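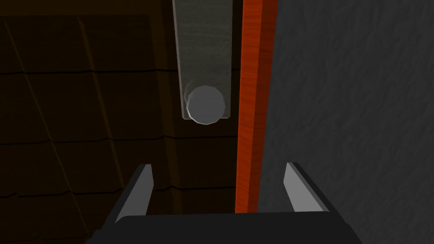

Savivstead Adult Reading Program
Progress report to the Shirima Fund, June

Enrollment stands at 57 learners, up 15 from the last report. We logged 422 tutoring hours across both sites. The Drasulow site added a Sunday group, and six learners moved up to the second workbook.

Spending is on budget except for printing, which ran over. We ask to move the unspent travel money to cover it. Evening child care at Drasulow is still not in place.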